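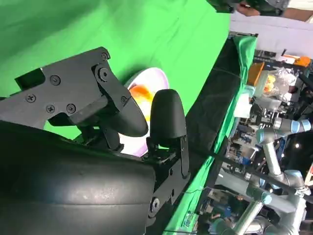 Black gripper, white bowl of orange and yellow food, green cloth at the back

How to build your first level in Clastby

Posted 2022-05-08

I've had a few messages about the level editor in Clastby, mostly from people who opened it once, saw all those gray buttons and closed it again. I did the same thing! So let's build a small level together, start to finish. I'm using the tablet version, but the desktop one has the same menus along the left.

Before you start

Finish the Primura chapter first. The editor (it's called Galanis in the menu, don't ask me why) stays locked until you've cleared the last puzzle there. If you're stuck on the one with the two bridges, push the far block first and come back around the long way.

Step 1. Pick a grid

Open Galanis, tap New and choose Small. You get a budget of 100 tiles, and that's plenty. The big grid gives you 400 and it's very tempting, but my first big level was mostly empty hallway – boring to play and awful to test.

Step 2. Draw it backwards

Put the exit down before anything else. Then place each block on the spot where it has to end up, and drag it away one square at a time as if you were playing in reverse. Do this slowly, and check there's a free square on the side you'd have to stand on to push it. When every block is somewhere annoying, put the player start wherever you happen to be standing. Save now. Galanis doesn't autosave and I've lost whole evenings to that.

Step 3. Add one Veto tile

A Veto tile cancels your next push if you step on it. They're great fun, but please start with a single one. Put it in a doorway the player will want to use, and leave a longer path around it. Tap the tile twice to set which color of block it affects, otherwise it stops all of them and your level may be impossible.

Step 4. Test it

Hit the little triangle at the top and play. Watch the move counter while you go. My first version took 115 moves, and a good half of those were just walking from one end to the other, so I pulled the walls in by two columns and it felt much better. If you find a shortcut that skips the Veto tile completely, drop a wall in it and test again. (Then test again after that. Walls have a way of blocking the real solution too.)

Step 5. Share it

You can't upload until you've beaten the level yourself without using undo. Once that's done, go to Share and give it a name. The short code that comes up is what other players type in. Mine is 886 if you want to try it – there's a hint sign in the top corner for anybody who gets stuck.

I'm hoping to do moving platforms in June, once I can make one that doesn't trap me against the wall. If you build something with this, leave your code in the comments and I'll play it!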